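4.3 Where the grip went wrong

I'll start with the bit we didn't enjoy writing. Of the 400 demonstrations we collected for the cabinet tasks, 66 had to be thrown out, and we only found out after we had already trained a policy on the lot. The fault was in the jaw width. On one of our two hand-held grippers the width reading had started to lag behind the fingers, so the log said "still open" for a short while after the fingers had closed on something. To a person watching the video it looked fine. To the policy it looked like a lesson in how to pick things up without closing your hand.

You can guess what came next. We put the trained policy (we call it Plillo, after a name somebody wrote on the whiteboard and never wiped off) on the arm in the lab, and it reached for small things on the shelf beautifully, stopped in just the right place, and then lifted away with its fingers wide open. On a bad run it did this over and over. Worse, on eight runs it closed late, while the arm was already moving off, and knocked the shelf edge hard enough to trip the force limit. No one was hurt and nothing broke, but an arm that shuts its fingers while it's travelling is a safety matter, and we stopped all runs that afternoon.

My first thought was the network. I spent far too long on that – changing the learning rate, changing the image crop, retraining from scratch – and none of it moved the late closing at all. In the end we went back to the demonstrations themselves and played them next to the raw width log, one frame at a time. Figure 5 comes from the cabinet set. 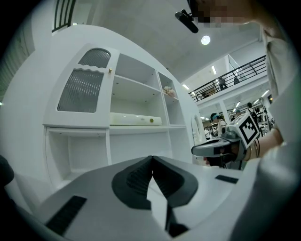

Figure 5. Collecting cabinet demonstrations with two hand-held grippers, seen from the camera on one of them.

Griet Verbruggen thought we were still looking in the wrong place, and that a steady lag would have been learnt as a steady lag and done far less harm. What hurt us, in her view, was that the delay grew during a session, so the same picture of closed fingers came with a different number in the morning and in the afternoon. She asked us to plot delay against time since power-up before touching anything else.

She was right, and I wish we'd asked her in February. The delay was tiny at power-up and crept upwards until the logger was restarted. We traced it to the buffer in our Numitz logging script, which kept every width sample waiting until the matching camera frame had been written to disk. When the disk fell behind, the queue got longer and the time stamp was added at the wrong end of it. The second gripper wrote to a faster disk, so it never showed the fault.

The repair was dull. We now stamp each sample when it's read, and the script refuses to carry on if the queue goes over its limit. We also added a check at the start of every session: open, close, open, with the fingers in view of the camera, and the log has to agree with the picture before you're allowed to record. People grumbled a bit – it does slow you down – but it would have caught this on day one.

For the arm itself we added a plain rule outside the policy: no closing command is passed on while the wrist is moving above a set speed. I don't love it, as it also blocks a few perfectly good grasps, and Section 5 gives the results with and without it.

Contact: Lykkegaard Manipulation Group | © 2024 The authors | Back to top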